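About Us

The Skurora Workshop

The Skurora Workshop is the teaching and maintenance unit of Arnov Technical College. It was set up to give trainees regular access to working robot cells, and to give those cells the steady care that a busy timetable makes difficult. The Workshop occupies the ground floor of the Coste Building and is open to enrolled trainees, visiting staff from partner colleges and firms that place apprentices with us.

We look after 6 cells in all. Most are used for short courses and are stripped back to bare frames at the end of each term. The exception is the Burkance cell, a two-armed table station that remains in place throughout the year and on which the greater part of our maintenance teaching is done. It is the cell that visitors most often ask to see, and this page is largely concerned with how it is kept.

The Burkance Cell

The cell consists of two arms facing one another across a table, each carrying a parallel gripper in black metal. Its daily work is the handling of ordinary kitchen articles. Such articles are cheap to replace and awkward to hold, and a gripper that has drifted slightly out of true will show it sooner on a narrow handle than on a machined block.

Each gripper is numbered on a small white label on its body. The number follows the gripper and not the arm, so that a unit which has been removed for cleaning, exchanged or sent away for repair keeps its own history in the cell book. Trainees are expected to read the number aloud before touching a fastening and to enter it before they leave.

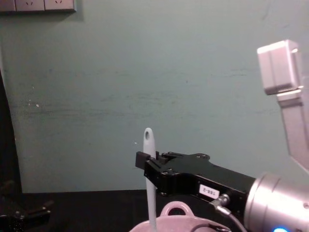

Gripper 188-2 alongside an upright utensil handle, Burkance cell.

How the Cell is Looked After

The cell is inspected at 8.15 each morning before power is applied to the arms. The trainee on duty wipes down the gripper bodies, checks the screw heads on the upper face of each housing and draws a gloved finger along both jaws to feel for burrs. Any screw found to have moved is taken out, cleaned and refitted with fresh thread compound. Screws are not simply nipped up and left.

Cables receive particular attention. On both arms a thin grey cable serves the gripper and is left to hang in a loop below the wrist. The loop must be long enough for the wrist to turn fully in either direction and short enough to stay clear of the articles on the table. Cables tied too closely to the arm were the commonest cause of faults in the cell's first year, and the connectors suffered more than the cables did. The present arrangement has been in use since then and is now taught as standard across the Workshop.

Connectors are examined with the power off. The trainee looks for bent pins, a cracked collar or a plug that can be rocked by hand. A doubtful connector is replaced the same day, and the old one is kept in the teaching drawer - we have a good many of them - for use in the fault-finding course.

The table is re-laid every Wednesday. The black cloth is lifted, brushed and put back, and the surface beneath is checked for grit. Light creasing is accepted. A fold high enough to tip a cup or a bowl is not, and the cloth is drawn tight again before work resumes.

Setting Up and Proving the Grippers

After any gripper has been removed or exchanged, the cell must be proved before it is returned to use. Proving is carried out at low speed, with one trainee at the stop control and a second at the table. The left and right arms are proved separately. The arm that is not under test is held clear with its jaws open.

The usual test article is a long-handled spoon standing in a cup. The gripper is brought to the handle, closed, held for a count of ten and opened again. The instructor watches for two faults: a jaw that reaches the handle before its partner and pushes it aside, and a handle that turns in the jaws once they have closed. The first points to a centring error and is corrected at the mounting face. The second generally means worn jaw surfaces, and the fingers are changed as a pair. A bowl is included in the later stages of proving, when both arms are brought into use. 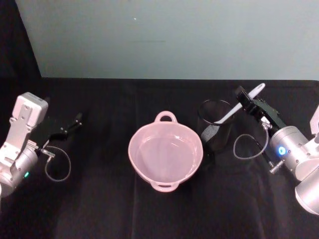
The Burkance cell, right gripper closed on the spoon handle
Skurora Workshop, Arnov Technical College

I am often asked by visiting staff why we give so much time to a single station. My answer is that trainees learn maintenance by returning to the same machine after they have worked on it, and by living with what they did. The cell book for the Burkance station now holds 3895 entries. A trainee can open it at any page and follow one gripper through cleaning, exchange, repair and return. Some of those entries record mistakes, my own among them, and they have been left as written.

Last year the Workshop provided 1133 hours of supervised maintenance practice, of which the Burkance cell accounted for nearly 38 per cent. We would like that share to fall as the other cells are brought up to the same standard of record keeping, and work on the next two has begun.

Courses and Visits

Introductory maintenance courses begin in April and are taught in small groups. No earlier experience of robots is required, although applicants should be comfortable with hand tools and able to follow a written procedure. The fault-finding course is open to those who have completed the introductory course or who hold an equivalent certificate from their employer.

Partner colleges may arrange for staff to attend a morning inspection and a proving session. Visitors are asked to wear flat, closed shoes and to report to the Coste Building reception on arrival. Copies of the Burkance inspection sheet and the proving procedure are available there on request, and may be adapted for use elsewhere provided that the Workshop is named on the sheet.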